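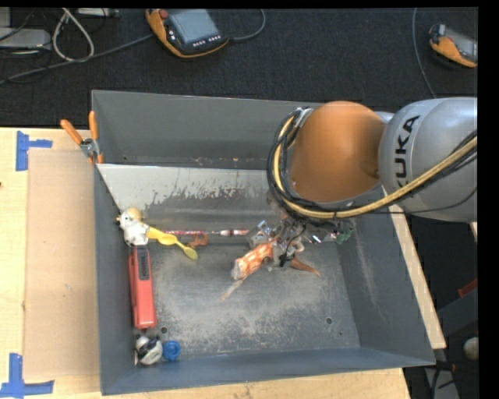

德雷斯滕特（Drestent）实验楼，2023年1月31日
记录：设备组

本日议题为料箱分拣工位下一阶段的设备采购与预算安排，记录如下，供组内查阅。

一、现有条件。工位现用KUKA机械臂，于灰色金属料箱内抓取混放小件，箱体置于木制台面。料箱底面磨损明显，后侧斜板有深色刮痕，箱沿以弹簧夹固定。经讨论，机械臂本体本年度不列入更换范围，经费优先用于末端夹具、料箱及线缆整理。

二、夹具。Hellix与Stevell两家均已提交报价。Hellix方案单套840欧元，含安装支架，不含备用指片；Stevell方案单套533欧元，支架须另行加工，图纸由我方提供。拟各购一套，在同一料箱内以同一批物件对比后，再定批量型号。加工费暂按77欧元计入，待车间复核。

三、料箱。拟新购2只，内部尺寸与现用箱一致，以免重新标定。底面是否加衬垫尚无定论：衬垫可减轻磨损，但可能影响细长件的抓取。此项留待Hwang项目组答复后补记。

四、线缆。关节外侧黄、黑线束绕行弧度较大，更换夹具时应一并核对余量。线束护套列入耗材，不单独立项。两台手持示教器现置于地毯上，建议增购挂架，费用由日常经费支出。

五、试件。现用试件为玩具、黄色塑料餐具及细杆等，形状差异较大，暂予沿用。料箱内另有蓝色圆盖一件，编入试件清单时须注明直径。清单未定稿前，不得自行增减试件，以保证两套夹具的对比条件一致。

六、进度。询价单有效期须再次向两家确认，Stevell报价未写明运费由何方承担，已去函询问。上年11月提交的预算草案未包含挂架与加工费，应按本记录修订后重新报批。夹具到货验收时，请核对法兰孔位及接头型号，并将结果续记于本页之后。

待办：修订预算表；向车间送交支架图纸；确认料箱交货期。

设备组内部资料 © Drestent｜联系设备组｜返回顶部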